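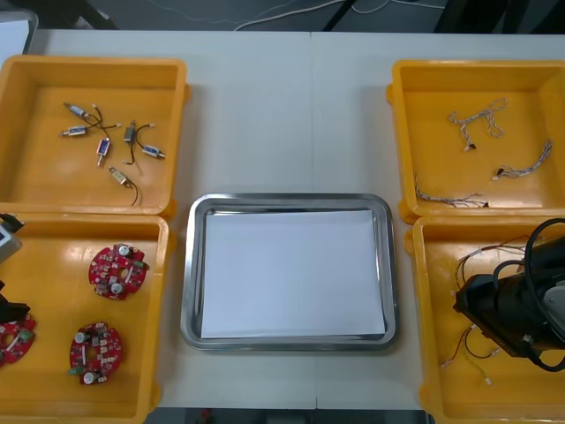
Kwak Helpdesk
Ticket 4000
Subject: Grumer latch kits, tangled leads and marks on bars
Site: Gendside, small parts room, bench 2
Category: Kitting / workholding
Priority: Normal
Status: Closed

Original report, 7:50 am

Assembly is sending back Grumer latch kits from bench 2. There are two complaints. The first is that the leads on the solenoids are hooked around each other, and when the assembler lifts one out another comes with it. In a couple of kits a lead had pulled partway out of its crimp. The second is that the polished bars are turning up with fine marks on the long face. The bar is visible when the latch is fitted, so assembly won't use a marked one.

The bench is set up the usual way, yellow bins around the steel tray, sheet of white paper in the tray, solenoids in the upper left bin, round red boards in the lower left. Nothing about the layout has been changed since May. The solenoids come from Cunel and the bars come from our own polishing room.

We have put 19 kits on hold. Please advise if we should keep packing.

Kitting, Gendside

Reply from support, 8:35 am

Thanks for the detail. Please stop packing Grumer kits for now. Other kits can go ahead if they don't use the bars.

Could you let us know:

How the solenoids go into the bin. Tipped out of the bag, or placed.
What paper is in the tray and how often it gets changed.
Whether the marks on the bars run along the length or across it.
Whether the boards are affected.

Reply from kitting, 9:20 am

Solenoids are tipped out of the Cunel bag. They used to come with a twist tie on each set of leads and we cut those off at the bench. The last delivery came with no ties.

Paper is plain copier paper from the office. It gets changed when it looks dirty. It doesn't fit the tray properly and it creeps. By morning tea there is usually bare metal showing along a side or two.

Marks run across the bar, always toward the same end. They are short and very fine. You have to tilt the bar under the light to find them, and half the time what looks like a mark is a reflection of something overhead.

Boards are fine. They are round and don't have leads, so there isn't anything to catch.

Reply from support, 9:45 am

The missing twist ties would explain the leads. Before we go to Cunel, please check a sealed bag from the same delivery and see if the leads are already tangled inside it. Open it over a clean bin and don't shake it.

For the bars, take one straight from the polishing room rack and look it over before it goes anywhere near the bench. Wipe it with a dry microfibre cloth and sight along the face at a low angle. If you can, get a close picture of the face and attach it here.

Reply from kitting, 11:10 am

Opened a sealed bag. Leads were tangled in the bag, not badly, but enough that picking up one moved the next. So it starts before the bench and tipping them out makes it worse.

Close picture of a bar attached.
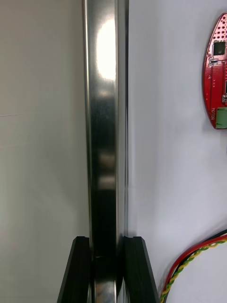
Polished bar, long face. The bright oval toward the top is glare.

We went over a bar from the polishing room rack and couldn't find any marks on it by eye or with a fingernail. Sat it in the tray, slid it to one side the way you do when making room for the boards, picked it up and checked again. There was a short mark near one end. Did the same with a second bar on fresh paper, keeping it off the rim. No mark.

Reply from support, 11:40 am

That points to the tray rim, or to something caught between the paper and the tray. Could you please take the sheet out and run a cotton swab around the inside of the rim and the corners? If the cotton snags, mark the spot with a bit of masking tape. Then wipe the tray out and look at what comes off on the cloth.

Reply from kitting, 1:15 pm

Swab caught in one place on the inside of the rim, on a long side near the corner. It is a small burr. You can barely see it but the cotton hangs on it every time. There was also a bit of grey dust under the paper, which wiped off.

We have looked at the spare tray in the cupboard and it is smooth all the way around.

Reply from support, 1:30 pm

Good find. Please do the following.

1. Tag the tray with the burr and send it to the workshop to be stoned and polished. Don't file it at the bench. The filings will end up in the boards.
2. Swap in the spare tray. Wash it with warm water and dish soap, rinse, and dry it fully before it goes on the table.
3. Cut the liner to the tray floor, not to the nearest paper size. Trace the floor, cut just inside the line and round the corners off a little. Keep the first one as a pattern.
4. Put a small piece of double-sided tape under each corner of the liner so it stays put.
5. Lift bars in and out. No sliding.
6. Bring solenoids out of the bag one at a time and lay them in the bin with some space between bodies. Leads should lie away from the next one. It doesn't need to be neat.
7. Don't top up the solenoid bin until it is nearly empty.

We will contact Cunel about the ties.

Reply from kitting, 2:25 pm

Done 1 to 6. Workshop has the tray. The liner took a couple of goes. The first one was cut tight and bowed up in the middle, so we trimmed it back on the right and now there is a thin strip of metal showing on that side, but it lies flat.

Question on 7. The morning crew fill every bin to the top so they don't have to walk to stores. Is there a number you want us to stick to?

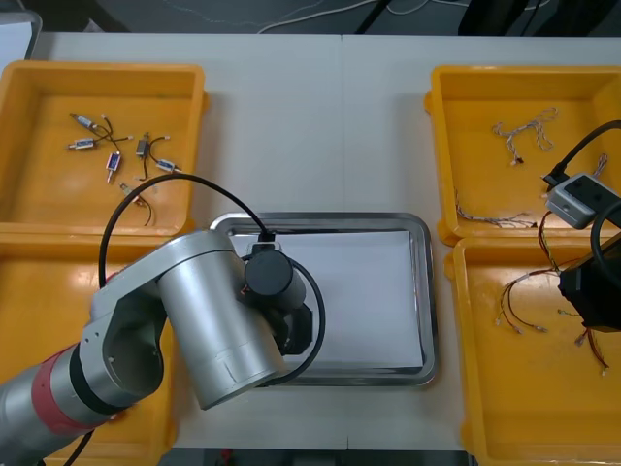 We are happy with a low fill if stores can bring the bags closer. At the moment they are at the far end of the room behind the label printer, and that's the reason people overfill.

Reply from support, 2:40 pm

No fixed number. Go by the bottom of the bin. If you can see plenty of yellow between the parts it is fine, and if they are lying on top of each other there are too many. We have asked stores to move the Cunel bags to the shelf under the window.

A bit of metal showing beside the liner is okay as long as the rim is smooth. Leave it as it is.

For the held kits, please check each bar under the lamp. Marked ones go back to polishing with a note, and clean ones can be repacked. For any solenoid with a loose lead, put it in the reject tub and not back in the bin.

Reply from kitting, 4:05 pm

Held kits are checked. Most of the bars were clean. The marked ones are in a padded tote for polishing. Solenoids with loose leads are in the reject tub with the Cunel label off the bag.

Packed 40 kits on the new liner and sent them through to assembly. They will let us know.

Update from support

Cunel replied. The ties were left off when they changed to a smaller bag. They will go back on from the July delivery. Until then please keep laying the solenoids out by hand.

Reply from kitting, 10:30 am

Assembly has used all the kits from the new setup. No marked bars. One set of leads was hooked but came apart without pulling. We have written up the lifting and the bin fill on the bench card and taped the liner pattern to the inside of the cupboard door.

The repaired tray is back from the workshop. Swabbed it, no snags. It can go in as the spare.

Bags are on the window shelf now. Could someone look at the bracket on that shelf when they are next in? It has a bit of a lean. We can raise it separately if that is easier.

Reply from support, 10:50 am

Please raise the shelf as a new ticket under Building so it goes to the right queue. Closing this one. If marks show up again, reply to this ticket and it will reopen.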